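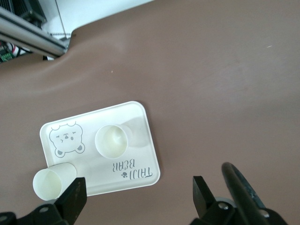

Handout 4. Teaching by remote control

In this lab you hold the leader arm, and the robot copies your hand. Each group records 100 demonstrations of the cup and tray task. Move slowly, and let the fingers be wide open before you go down to a cup.

A cup which lies on its side needs a different approach than a standing one. Turn the wrist first, then close. If you drop it, do not stop the recording. Pick it up again and continue, so the robot can also learn the correction.

Save the files in the Kasar folder before March. Questions about the leader arm go to Melur Liem.

Contact: Gráinne Gilmartin, course office

Recent handouts
Guiding the arm by hand
Cleaning your recordings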